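Gralden

A word list of household linen terms, with sizes, spellings and a fair amount of arguing. Version 6, 18 March 2022.

What you get

Gralden is a plain text table of 812 entries covering the words people use for cloth in the home: tablecloths, runners, napkins, dish towels, pillowcases, dust ruffles, and the thing on the back of your grandmother's armchair (antimacassar, entry 2, because the alphabet is cruel). Each entry has a headword, any other spellings, a short definition, a region if the word has one, and a note. The notes are where most of the work went and are the part everyone skips.

It started as a spelling list for a secondhand shop inventory. The shop had been selling the same kind of cloth under four names, and customers looking for one never found the others. I fixed the names. Then I kept going, which I can't fully defend.

Files

gralden.tsv is the main table. Tabs between columns, one entry per line, UTF-8. If you open it in a spreadsheet program, tell the program that the size column is text. Otherwise it will decide that some napkins are dates, and it will not ask you first.

variants.tsv has the alternate spellings, each pointing back to its headword. "Doily" has the most. People have been spelling doily wrong with great confidence for a very long time.

sizes.tsv has the finished sizes in inches, where a term implies a size. Many don't. "Throw" implies nothing at all.

disputed.txt is a list of 51 entries where the sources flatly disagree. Read it before you write to me.

Columns in gralden.tsv

id: a number. Stable from version 4 onward. Before that, I renumbered whenever I felt like it, and I'm sorry.

term: the headword, lower case, singular. "Linens" is an exception. I tried it in the singular and it became a different word.

class: table, bed, bath, kitchen, window, furniture or other. An item gets one class only. Tea towels are kitchen. I know people who frame them.

definition: one sentence, everyday words.

region: US, UK, both or blank. Blank means I don't know. It does not mean "everywhere," although one early user read it that way and built a map.

note: free text, uneven in length and temper.

Where the words came from

Old mail-order catalogs, sewing manuals, hotel supply lists, estate sale listings and the shop's own handwritten tags. I typed in the older material by hand. Definitions are my own wording throughout. Nothing was copied from a dictionary, though I did look things up in several of them and came away feeling that their editors had never ironed a sheet.

The Daza release from October added the hotel terms. Hotels, as it happens, have a word for everything and change it every time they change suppliers. A good share of disputed.txt arrived in that one batch.

Sizes, and why they are a mess

A table runner is easy enough to measure. A pillow sham is sold by the size of the pillow it is meant to cover, except where it is sold by the outside edge of the flange, except in older catalogs, where it is sold by optimism. The flange column in sizes.tsv says "in", "out" or "unclear". Please don't fill in the unclear ones by guessing. I already tried guessing and took it all out again in version 5.

Tablecloths are the other sore spot. Sellers give the size of the cloth. Buyers want the size of the table. The two are joined by the drop, meaning how far the cloth hangs below the tabletop, and hardly any listing mentions it. Gralden records cloth size only. To get from a round table to a round cloth, measure straight across the top, then add the drop twice. Adding it once gives you a cloth that fits half the table, a mistake I've made with scissors in my hand. 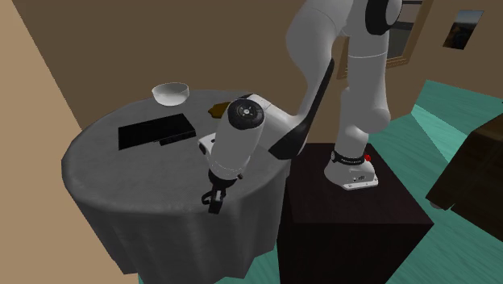

Floor-length cloths have their own entry (see "full drop") and their own note. The usual advice is to measure to the floor and stop half an inch short so people don't step on the hem. Catering suppliers like it to touch. Wedding suppliers like it to "puddle", a word that sits in disputed.txt with three meanings, one of them about curtains. Square cloths on round tables are under "overlay" if there is another cloth underneath and under "square cloth" if there isn't. Some catalogs call both a "topper". They also call a mattress pad a topper. I've given up on topper.

What it's good for

Cleaning up shop listings. Search synonyms. Crosswords. Settling what a "bolster case" is while a guest waits for bedding, although in my experience the guest would take anything at that point.

What it's not good for

Fabric identification. Gralden tells you what an item is called, never what it is woven from. "Linen" in a term is no promise of flax, and most of the "linens" in the world are cotton or polyester and don't seem bothered by it.

Legal labeling. Please. I wrote this at a kitchen table.

Translation. Everything is English, leaning American. British terms came mainly from a single set of catalogs, and they lean toward whatever that company wanted to sell more of.

Known problems

"Counterpane" and "coverlet" point at each other. They will go on doing so until I can find two sources that agree.

The furniture class has slipcovers in it but not cushions, and a cushion cover is in bed. I can see it's wrong. Moving it breaks Itudik, the little search script two people use, and both of them have been very kind to me.

A few notes refer to other notes that no longer exist. If you find one that says "see above", there is nothing above.

"Dish towel" and "dishcloth" are separate entries. One is for drying, one is for washing. I've had more mail about this than about everything else put together, and the entries are staying apart.

Changes

Version 6: hotel terms checked against a second set of supply lists. Drop added to the notes for table entries. Removed a duplicate "tea cozy" that had been filed as bath.

Version 5: guessed flange sizes removed. Region column cleaned.

Version 4: ids frozen.

Earlier versions: best not looked at.

License and credit

Use it for anything you like, including shops. If you publish something built on it, put "Gralden word list, Nosalent" somewhere a person might see it. Nosalent is the name on the shop door and that is as formal as we get.

Corrections go in the issue tracker. Give the id, the term and where you saw it used. "My mother always said" counts as a source, but only for the note column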